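Towels, again

A reader asked after my last post whether machines can do household chores yet. My usual reply is that it depends on the chore, and that the most useful one to ask about is the hand towel. A plate has a shape. A towel has a size, and its shape is whatever happened to it last.

Most factory automation avoids the problem. At Malix, where I spent four years on packing lines, every item reached the robot in a known position because a person or a chute had put it there. We placed 2,473 cartons in a shift and I can't recall a single interesting one. Cloth never came near the cell. It was handled by hand two rooms away, as it still is in most of the laundries I have visited.

The grasp

Picking up a towel that lies flat is awkward for a two-finger gripper. The fingers need something to close on, and a flat sheet offers only its edge or whatever ridge they can raise. Terry is kinder than a bedsheet here: the pile is thick and a pinch of it gives the fingers some bulk. The cost is that the bunched part hides the rest. Edges roll under, and the care label, a handy landmark, ends up half buried. 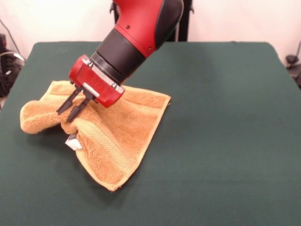
The fold

A fold is a grasp plus a path. The path has to carry the held edge over without dragging the layer underneath, then set it down so that the edges line up. People correct this by feel and finish with a swipe of the palm. An arm working from vision has to look, decide what it is looking at, and go back in. One fold slightly off square makes the next one worse, and by the third you have a parcel.

The view from overhead is good for judging this. The outline tells you most of what you need, and the woven bands help with direction, provided the software can tell a band from a crease.
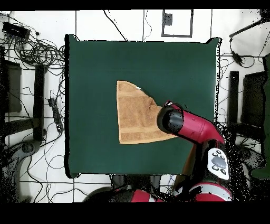

Kacper Krajewska
Controls engineer, Cumville

So, can they do it? My working test has three parts, and I apply it to dishes and shelf stacking as well.

First, the starting state. If somebody has to lay the towel flat beforehand, the job has been shared out and the person has kept the hard half. A real basket of washing is a heap.

Second, the time. I timed myself on a pile of hand towels at home: 72 seconds for nine, with the radio on. A machine may be slower, as it can work while I am out, but it should be finished before I am back.

Third, recovery. I care less about the success rate than about what follows a failure. Dropping a corner is fine. Carrying on as though the corner were still held is what keeps these systems in the lab.

Against that test I would put flat towels in the 'nearly' column, heaps in 'not yet', and fitted sheets in a column of their own – I can't do those either. Shop-floor work does better, mainly where the floor has been rearranged to suit the machine. Few people will rearrange a kitchen.

Paweena Prasertsri wrote to say I was too gloomy about dishes in September. She may be right about plates. I will come back to cutlery when I have the notes in order.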